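About Ristetent

Ristetent puts concert films and live albums back on the shelf. 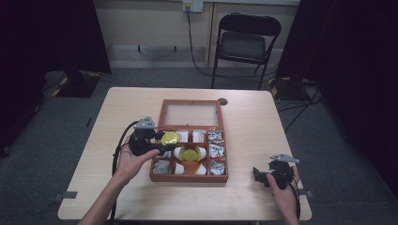
The compartment box, lid up.

We began in a rented room above a shop in Rutthorpe with one video deck and a firm belief that the world needed a decent copy of the Mavromatis farewell tour. The world took its time agreeing. We pressed 2,000 discs, sold 119 by Christmas and gave several to relatives, who were very polite about it.

Things have picked up. Our catalogue now covers club dates, festival sets and the odd acoustic evening where you can hear someone ordering a pie. We leave the pie in. We clean up hiss, mend the picture where it can be mended, and argue about running order until somebody has to catch a bus.

Our sister label, Pesinus, looks after the vinyl. They think we are careless with sleeves. We think they should get out more.

If you have tapes from a gig in your loft, please write to us before you post them. We do not buy bootlegs, however good the drum solo. Orders placed before noon go out the same afternoon, except in December, when we do our best.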